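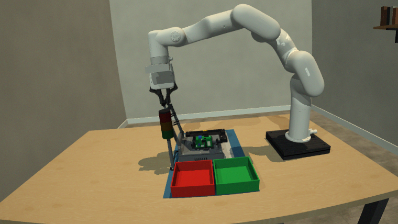
Roboter-Prüfplatz (Anschaffung und Budgetplanung)

Als Roboter-Prüfplatz bezeichne ich in diesem Artikel einen Arbeitsplatz, an dem ein Roboterarm Leiterplatten in eine Prüfvorrichtung einlegt, den Test abwartet und die Teile danach sortiert. Der Begriff ist nirgends genormt. In Drarkisau sagen alle nur "der Tisch", und als ich dort in der Planung angefangen habe, habe ich eine ganze Weile gebraucht, bis mir klar war, dass damit eine Investition gemeint ist und kein Möbelstück!

Bestandteile

Zur Grundausstattung gehören der Arm mit Grundplatte, ein Greifer, die Prüfvorrichtung, eine Signalleuchte und Behälter für die sortierten Platinen. Bei uns ist Rot für Ausschuss und Grün für Gutteile reserviert, das versteht auch die Spätschicht ohne Einweisung. Was in den ersten Kostenaufstellungen fast immer fehlt, sind die Kleinteile: Greiferfinger als Ersatz, Adapterplatten, Kabel, eine Matte für die Arbeitsfläche. Bei meinem ersten Projekt kamen dafür 2.093 Euro zusammen, und im Antrag stand genau null.

Simulation vor dem Kauf

Ich bin ein großer Freund davon, den Platz erst einmal am Rechner aufzubauen, bevor irgendwer eine Bestellung unterschreibt. Man sieht dabei ziemlich schnell, ob der Arm überhaupt überall hinkommt und ob der Greifer an der Vorrichtung vorbeipasst (meiner tat es anfangs nicht). Meine Kollegin Katia Morelli hat für unseren Platz 77 Varianten der Aufstellung durchgerechnet, mal mit gedrehter Grundplatte, mal mit den Behältern auf der anderen Seite. Am Ende haben wir einen Arm mit kürzerer Reichweite genommen als im ersten Angebot von Negri, und damit war die Simulation schon bezahlt.
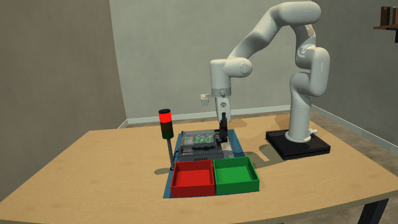
Schwieriger als die Reichweite ist die Vorrichtung selbst. Soll der Roboter sie öffnen und schließen, muss der Verschluss für zwei Greiferfinger erreichbar sein, und viele handelsübliche Modelle sind für Menschenhände gebaut. Ein Umbau kostet Geld und vor allem Wochen. Rory Strachan, unser Konstrukteur, hat mir dafür im September eine Zeile in die Planungstabelle geschrieben, die seitdem bei jedem Projekt drinsteht: "Deckel - wer macht den auf?" Ich finde, die gehört in jedes Lastenheft.

Kostenarten

Ich trenne immer zwischen einmaligen und laufenden Kosten. Einmalig sind Geräte, Umbau, Programmierung, Sicherheitsbewertung und Schulung. Laufend kommen Wartung, Softwarelizenzen, Kalibrierung und Verschleißteile dazu. Für die Wartung zahlen wir 2.505 Euro im Jahr, vertraglich festgeschrieben für 2 Jahre. Danach wird neu verhandelt, und wer das vergisst, bekommt im dritten Jahr eine unangenehme Überraschung.

Die Programmierung wird gern unterschätzt. Das reine Einlegen ist flott eingerichtet, aber die Sonderfälle fressen Zeit: Platine liegt schief, Behälter voll, Test bricht ab. Gualtiero Orlandini aus dem Werk Clillislow rechnet für solche Fälle noch einmal so viele Stunden ein wie für den Normalablauf. Ich habe das lange für übertrieben gehalten und mache es inzwischen genauso.

Kauf oder Miete

Gemietete Plätze lohnen sich meiner Erfahrung nach vor allem bei Kleinserien oder wenn das Produkt bald wechselt. Das Mietangebot von Casta enthielt Arm und Greifer, die Vorrichtung mussten wir selbst stellen. Beim Vergleich also unbedingt auf den Lieferumfang schauen, sonst vergleicht man einen ganzen Platz mit einem halben.

Siehe auch: Lastenheft, Prüfvorrichtung, Signalleuchte, Wartungsvertrag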